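Thread: House rules for hand demonstration recording, what do you all use?
Board: Automation and Robotics > Good Practice

tallowbrook
Posted 21 March 2023

Hello everyone, and apologies in advance for the length, I do go on. I've been handed the job of writing the rules for our recording benches at Zernden. We record people doing ordinary table work by hand (folding, sorting, gluing, paper crafts mostly) from a head camera, and the clips go toward teaching a two-arm robot the same sorts of jobs. We've been getting along on habit and a page of notes taped inside a cupboard door, and now that we've grown to 19 benches the habits have all drifted apart.

What I have so far, more or less in the order it came to me:

Both hands start in view and stay in view until the task is done.
Only what the task needs goes on the table.
Plain background, with anything personal or busy covered up.
No faces, mail, phone screens or name badges.
Sleeves above the wrist.
No jewelry on hands or wrists.
If you make a mistake, keep going and fix it the way you would at home.

The jewelry line is the one I keep taking out and putting back in. Our older notes said to remove everything. Some of our best folders wear bangles or cord bracelets all the time, and asking them to strip down for a session feels a bit unkind, if I'm truthful about it.
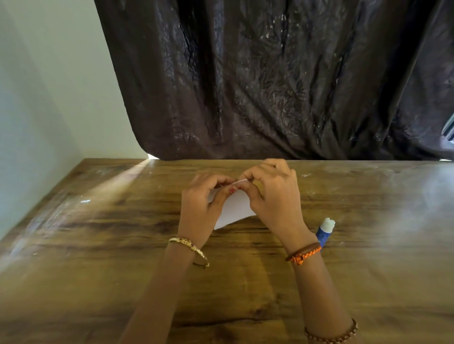
So I'd love to hear how other places handle it, and whether you write it as a rule or as a suggestion. I'm also open to being told the whole list is too long. My draft runs to 2 pages and I know very well that people stop reading after the first half.

quillfeather_ops
Posts: 3000

Lovely to see somebody writing this down before there's a problem! We went through the same thing last November, and I'll give you my view for what it's worth, which is to keep the no jewelry rule and keep it firm.

My reasons are dull ones. We run a hand tracker over everything, and the wrist is where it gets itself in a muddle. A chunky bracelet can pull the wrist point an inch up the arm, and then every reach in that clip is a little bit wrong and someone has to sit and mend it. We put a small dish with a lid at each bench so people have a safe place for their rings, and after the first week there was very little grumbling.

mossy_gantry

I'm going to disagree with quillfeather, in a friendly way I hope. If the robot (or whatever model sits behind it) only ever learns from bare wrists, then you've taught it that bare wrists are what people have. Out in the world there are watches, bangles, bandages, painted nails, henna, you name it. We used the Bomunow bench guide as our starting point and changed exactly this section. Ours now says that everyday jewelry is fine, leave it as you'd normally wear it, and take off anything that swings into the work or catches on it.

There's the people side too. Some folks don't take a bracelet off, for religious or family reasons, and I would not want a bench lead to be the one asking why.

quillfeather_ops

That's a fair point about religious items and I should have said we make an exception for those. But an exception means somebody has to ask for it, and I can see how that's uncomfortable. I'll grant you that one. I still don't want big reflective bangles on precision tasks. Could you split it by task? Anything with tweezers or threading, bare wrists. Folding and sorting, wear what you like.

tallowbrook

Oh, I like the split very much. And I'm adding "tell the bench lead if you'd like to keep something on, no reason needed," so that nobody has to explain themselves.

Since you're both being so generous, may I ask about backgrounds? We hang plastic sheeting at some benches and it does the job of hiding the room, but it wrinkles and picks up shine from the lights. Is that a worry for anyone?

pennywhistle59

Long-time reader, hardly ever post. I look after benches at a small place called Semetti and we've used sheeting, bedspreads and once a shower curtain. My feeling is that the table matters far more. A glossy tabletop with a lamp in the wrong spot will wash out white paper quite badly, and if the fold line disappears then the clip isn't much use for learning where the fingers should go. I'd write a rule about glare before I'd write one about wrinkles. Have the person hold a sheet of paper where they'll be working, look at the preview, and move the lamp until you can see the crease.

It takes about a minute and I wish we'd begun doing it sooner.

mossy_gantry

Seconding the crease check. We do the same with string for the knot tasks. On sheeting, I'd only ask that it's fixed down well enough that it doesn't flap when the heating comes on. A moving background did cause us some trouble with the McPhee stabilizing step in our pipeline.

quillfeather_ops

One small quarrel with the original list, if I may. "Only what the task needs" sounds sensible, but please say that the glue, scissors and so on should be out from the start even when they aren't used until the last step. Otherwise people reach off camera to fetch them and you lose the hands, which breaks your very first rule.

tallowbrook

You're right, and we've had that exact trouble with glue sticks. I've changed it to "everything you'll use, within reach, before you begin." The glare check goes in as well, right under the table line, and the jewelry section is now split by task with pennywhistle's crease test sitting just after it. I'm still over my two pages, so if anyone sees something that could go, I'm all ears. I'm leaning toward dropping the sleeve rule for the folding benches.

pennywhistle59

Keep the sleeves! A loose cuff hides more than any bracelet will.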